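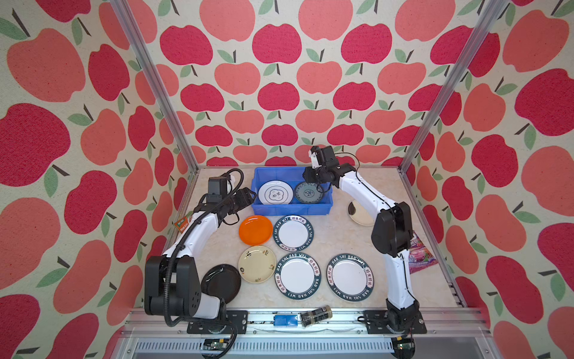

Why practice on plates?

A plate is thin, hard and slippery, and it breaks if you get it wrong. That was the first thing the lab manager at Drorik told us when we stopped by the company's open day in Brumberg on Friday. Dishes have kept the team of eight busy since October.

"People come in expecting us to build cars," the manager said. "Then they see two arms and a blue bin, and they stay for an hour. Everybody has put away dishes."

The job on show was simple to explain. Plates lie on the table, and the two arms put them in the bin. The plates don't all match, and the manager said that was on purpose. With one kind of plate, the arms learn that plate and not much else.

Drorik has recorded 500 runs of the task so far and wants 1,000 before it changes the setup. Each run is done by a person steering the arms by hand from the next room. The recordings are then used to train the software that will drive the arms alone.

"The first week was slow," said one of the operators, a former line cook. "You want to grab a plate by the face, like you would with your hand. The fingers don't work that way. You have to come in at the rim, one finger on each side, and you have to do it again for the next one."

On a good day an operator finishes 70 runs. Some days it is half that – a cable needs replacing, or a joint has to be set up again. The operators take turns and stop after 2 hours, a rule they made themselves.
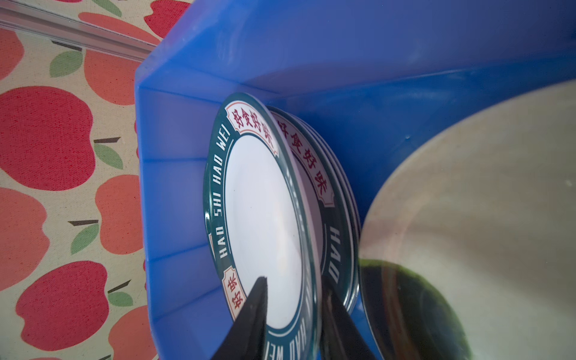 When will the arms do this without a person steering?

The manager's answer was next year for this one task, and only on this table. A first version of the software already runs in the evenings, when the operators have gone home and an engineer can watch it. It does well with the first plate. Once several are standing close together in the bin, it has more trouble telling one rim from the next.

Drorik is also working with Lozano, a catering firm that sends its kitchen staff over to comment. One of them told us the arms were "too polite" with the dishes. The engineers took that seriously and raised the speed a little.

Would the staff member want one at work? "For the end of a wedding, yes. For lunch, I'm faster."

A second table is being built at the company's Vesholm site, with the same arms and a different set of dishes. Cups come after that. The manager did not want to give a date for cups.

The next open day is planned for spring. Visitors should sign up at the front desk, as the room only holds a small group at a time.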